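Como alinhar as asas de um cargueiro em escala 1/72

Já colei tanta asa torta que acabei criando meu jeitinho! Comece pelo kit da Tokarz, que tem encaixes folgados, e teste tudo a seco antes de abrir a cola.

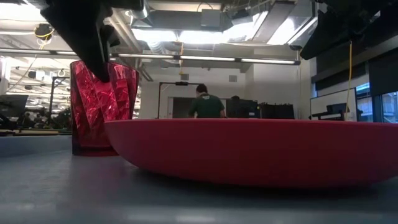 Depois prenda a fuselagem com fita (a de baixa aderência, por favor!) e ponha cinco gotas de cola na longarina, nem uma a mais. Olhe o avião de frente e confira se as duas pontas ficam na mesma altura.
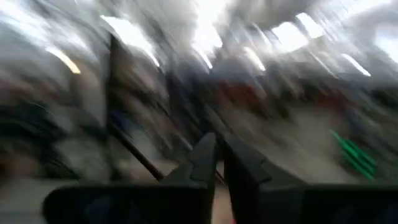 Hervé Leblanc comentou que prefere colar primeiro as naceles dos motores, com a asa ainda solta. Também funciona, só que eu me atrapalho com as hélices.
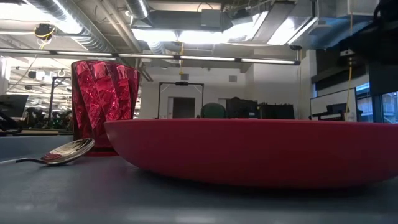

Deixe secar 12 horas com calços de papelão debaixo das asas, e só então passe a massa nas emendas e lixe de leve.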